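Search for recipes, reviews, posts... Go

The Clirnthorpe bread pot, after a whole winter and a bit of baking

Reviewed by Naledi Mabuza

I have wanted a proper cast iron bread pot for years and kept talking myself out of it. I had a casserole with a lid, it worked after a fashion, and every time I saw the price of the real thing I went home and made do. Then my birthday came round in August, my sister asked what I wanted, and I sent her a link before I could lose my nerve. She paid R1554 for it from a kitchen shop in town, and I have now baked 42 loaves in it (I keep a notebook, more on that below). I love it. I have a few grumbles too, and I'll get to them, but if you only want the short answer then yes, buy one, if you can lift it.

What you get

The pot comes in two pieces. There's a shallow base, like a frying pan with short stubby handles, and a deep domed lid that sits over it. So it's upside down compared with a normal casserole, and that is the whole point of it! You put the dough on the shallow part, where you can reach it, and drop the tall part on top. With my old casserole I had to lower a floppy ball of dough down between two very hot walls, and I have the marks on my wrists to show for it.

The base is 28 cm across on the inside. That's a good size for a round loaf made with 500 g of flour, and it will take a bit more if you don't mind the loaf touching the sides. It won't take a long oval loaf. I tried once, curling the ends in, and got something that looked like a sleeping cat. It tasted lovely.

It's black all over, bare iron with no enamel, and it arrives already oiled. I gave it another coat anyway with sunflower oil and an hour in a hot oven, because that's how my mother treated every iron pan she ever had and I can't help myself. There's a small leaflet in the box with two recipes in it. The first is fine. The second has a misprint in the water (it has to be a misprint, you'd get soup), so weigh with your eyes open.

How I bake in it

Heat the oven as high as it goes with both parts of the pot inside, on the low shelf. I give it 45 minutes from cold. My oven is an elderly gas one and it needs all of that; if yours is a modern electric one with a fan you can probably get away with less.

Tip the dough out of its bowl on to a sheet of baking paper and slash the top. Take the base out, lower the paper in by its corners, put the lid on, and shove the lot back in. I bake for 28 minutes with the lid on, then take it off and carry on until the crust is the colour I like. I like it dark. My husband likes it pale and has learnt to eat the middle slices.

The first time I lifted that lid I shouted so loudly that the dog left the room. The loaf had gone up like a balloon, with the cut opened out into a great crisp ear along one side, and the crust was covered in those tiny blisters you see on bakery bread. I'd been making the same recipe for three years and had never once had blisters. Same flour, same starter, same me!

The reason is steam, as far as I understand it. The dough gives off a lot of it in the first part of the bake, the heavy lid keeps it in, and the outside of the loaf stays soft long enough to stretch. A tray of water at the bottom of the oven is meant to do the same job. In my gas oven the steam goes straight out of the vent at the back and makes the kitchen window run.

What else goes in it

I bought it (well, was given it) for sourdough, but I've used it for all sorts. The base on its own makes a very good heavy pan. Cornbread comes out with a brown, crunchy bottom. Flatbreads puff up nicely if you let it get properly hot on the hob first. I have roasted a small chicken with the lid over it and the skin off after twenty minutes under the grill was magnificent, though the next two loaves had a faint whiff of Sunday lunch about them.

Rolls are a joy. Nine small ones fit snugly on the base and pull apart when they're baked. I brush them with melted butter and a bit of garlic, and they never make it to the cooling rack.

The one thing I won't do in it again is anything with tomatoes. I knew better. I made a shakshuka in the base when friends were staying, left it sitting for an hour while we talked, and it stripped the seasoning right off in a patch the size of my hand. Three rounds of oil and baking put it right.

Cooling and serving

Get the loaf off the iron as soon as it's done or the bottom carries on cooking. I use a long fish slice and an oven glove. Then leave it on a rack for at least an hour, two if you can bear it. I know everyone says this and everyone ignores it, but the crumb really is gummy if you cut in early, and with a loaf this good it's a pity.

For the table I like an open woven basket with a flat base. A round loaf sits steady in it, you can line it with a tea towel for rolls, and the crust keeps its snap far better than it does on a plate with a cloth over the top.

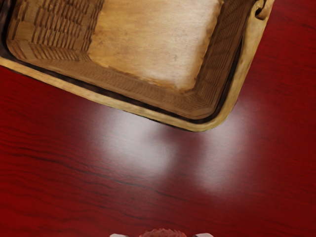

The weight, and other grumbles

It is heavy. I mean really heavy. The lid alone is more than I'd like to hold in one hand at arm's length, and you're doing this with thick gloves on, bending down, with hot air in your face. The handles on the lid are short and set close to the dome. With thin gloves you can just about get your fingers round them. With the big padded gauntlets you need for this sort of heat, you're more or less pinching. I'd happily pay extra for a handle on top.

My friend Lesego Lekota has bad wrists and borrowed it for a weekend. She brought it back on the Sunday night with a lovely loaf and said never again. She has since gone for the Suvis, which is a clay baker and a good deal lighter. It's a nice thing and her bread is excellent. But it can't go on the hob, it mustn't have a sudden change of heat, and I know myself: I'd have it under the cold tap within a week.

The bottom of the loaf catches if you're not careful. My first four were scorched underneath, not burnt black but bitter enough to notice. Two things fixed it. I put an empty baking tray on the shelf below, to keep the flames from hitting the base directly, and I sprinkle a spoonful of semolina under the paper. Haven't had a bad one since loaf six.

And there's nowhere to keep it. It doesn't fit in my pan drawer with the lid on, so it lives in the oven, and twice now I've turned the oven on for fish fingers and had to haul it out half hot.

Looking after it

Easier than people make out. Most of the time I only wipe it, as the paper keeps the dough off the iron. If something sticks, I scrub with coarse salt and a drop of oil, rinse quickly, and dry it on a low flame. No soaking, no dishwasher. If you see a bit of rust, rub it off with steel wool and oil the spot again. It's iron, it'll forgive you.

I keep a folded sheet of kitchen paper between the two halves when it's going to sit for a while. That was a tip from Ruan Moodley in the comments on my rye post and it's a good one, especially if you're near the coast.

From the notebook

I write down every bake: flour, water, how warm the kitchen was, how long the dough stood, and a mark out of ten. Before the pot my average was a six. With it I've had only two loaves under seven. One of those I forgot to salt, and the other stood too long while we were at my nephew's prize-giving.

The best of the lot was loaf 31, a half-and-half of white bread flour and stoneground brown from the Ndlovu mill, left in the fridge overnight and baked straight from cold. Nutty, chewy, a bit sour, with a crust that sang for a good five minutes on the rack. I've tried to make it again and come close. If your dough is very wet, cold is definitely the way to go, as it holds its shape while you're fiddling about with the paper.

I've also found I can use a slightly wetter dough than before. In the old days it would spread into a pancake before it had time to rise. In the pot the heat hits it from all sides at once and up it goes.

Who I'd recommend it to

If you bake once a month, a casserole you already own will do you very well, so long as the knob on the lid can take the heat. If you bake every week, and you've got the recipe more or less sorted but the crust never looks like the ones in the books, this is the bit you're missing. It was for me, anyway.

Try lifting one in the shop first. Pretend it's hot. If that feels all right, go for it.

Marks: nine out of ten. The missing one is for the handles.

Comments

Bongani Steyn
Thanks for this, I've been going back and forth for months. Does the base work on an induction hob?

Naledi Mabuza
It should do, being iron, but I've only got gas so I can't say I've tried it. Lift it on and off, don't drag it, or you'll scratch the glass.

Zinhle Du Plessis
I've got the same one and I use two strips of folded baking paper crossed over, like a sling. Much easier than a whole sheet and you don't get creases baked into the side of the loaf. Also could you share the amounts for loaf 31 please!

Naledi Mabuza
Ooh, stealing that. It was 250 g of each flour, 370 g water, 100 g starter and 10 g salt. Give it a good four hours on the counter before it goes in the fridge.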